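How I Label the Boxes Now

It is October and I am moving again. From the old apartment to the new one is only a 20 minute walk, but everything must still go into boxes, because I can't carry a kitchen in my hands through the streets. I have moved many times in my life and I was never good at it. This time I want to write down what I do, partly for myself, so that I don't invent it again from zero.

My biggest problem was always finding things after. In the last move I wrote on every box with a black marker. "Kitchen." "Books." "Various." I had many boxes of "Various," and in one of them was the charger for my phone. I found it after two weeks, together with a bag of dried beans and my winter gloves. My friend Latifa Samir, who was helping me at that time, opened a box with the word "Kitchen" and took out of it a bedroom lamp. She still reminds me of this lamp.

So now I use colored tape. The idea is from Latifa, I must say it, because she reads this blog. Each room has one color, and you put the tape over the top of the box and a little down on two sides. Then you can see from the door where the box must go, even if it stands under another box. The marker stays for the details, but the color does the first work.

My colors are these. Blue is for the bathroom and everything with cleaning. Green is for the bedroom. Yellow is for books and papers. Red is for the kitchen, and also for what I call "open first," and here I already made a mistake in my own system, I will come to it.

I bought the tape in Priltik, the small hardware store near the tram stop. The man there wanted to sell me the printed tape with the word FRAGILE, and I took one roll also, but I don't like it so much. When you put this word on every box, then people stop reading it. For glasses I prefer to write the word "glasses." Everybody knows what happens with glasses.

What goes into the red boxes takes me the most time. Plates I put standing, like records on a shelf, with a kitchen towel between them. Before I laid them flat in a tall pile, and the one on the bottom had a crack when I came to it. Cups go inside of other cups, with paper. The knives I roll in a towel and tape the towel closed, and on the towel I write "knives," so that the person who opens it is not surprised. The big soup pot from my aunt Birutė Ramanauskas is so large that I pack other things inside of it: the rice, the salt, the coffee, the small grater. Aunt Birutė would not approve the salt near the coffee, but it is only for one day.

Now the mistake. "Open first" cannot have the same color as the kitchen. I understood this only when I had a row of red boxes against the wall and did not know in which of them was the kettle. I had to cut open two of them. So now an "open first" box has two lines of red tape which make a cross on the top, and the simple kitchen box has one line. It is not very elegant but it works for me. If I started again, I would buy one more color.
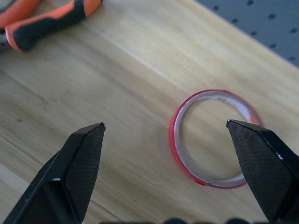 The other thing I learned about tape is the end of it. I lose the end every time. I turn the roll and turn it and feel with my nail, and it is not there, and then it tears in a thin piece which goes all around. Now after every cut I fold the last bit under, only a small corner, so it doesn't stick. My neighbor Aivar Rätsep puts a toothpick under the end, and he says this is better, but I would lose the toothpick.

Also I don't keep the tape on the box where I am working, because then I close the box and put another box on top, and the tape is somewhere between them. It has one place, on the table, and it goes back there. The scissors too, and the marker.

I still have the hall closet to pack, with the shoes and the vacuum cleaner and a bag of cables which I am afraid to look into. It has no color. Maybe the shoes can go with the bedroom. The cables I will sort this evening after eight, when Latifa comes with more paper, and she already said to me that she will not carry any box with the name "Various."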